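4.2 Picking from the bin: when to replan
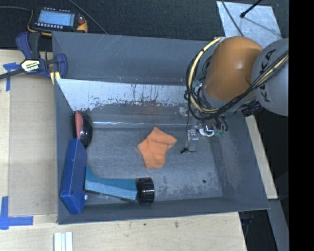

So how often should the planner look at the bin again? Once per attempt, right after the arm has cleared the view, and again only if the grasp check fails.

I'll admit I wanted it to look all the time. Our first version of Mokolier (the planning layer Wanting Lei and I wrote in February) asked for a new segmentation on every control tick, and the arm dithered like a shopper in the cereal aisle. Each new mask moved the grasp point a little, the trajectory got thrown out, and we started over. Shiyu Tian logged 41 aborted approaches in 100 tries - most of them had nothing wrong with the original grasp.

Figure 2 shows the workspace with the KUKA arm over the bin. Soft things like the orange sock gave us the most jitter in the masks, and boxes leaning on a wall gave us the most collision rejections. We handle the second case by shrinking the approach cone near the walls and letting the sampler try two wrist angles before it gives up on an object and moves down the list.

Freezing the target also made debugging a lot nicer! Uyên Thái could replay any attempt from one saved point cloud and one seed, and get the same path back. The price is that we miss objects that roll after the snapshot, and I come back to those in Section 5.

Figure 2. Bin workspace used for the replanning tests.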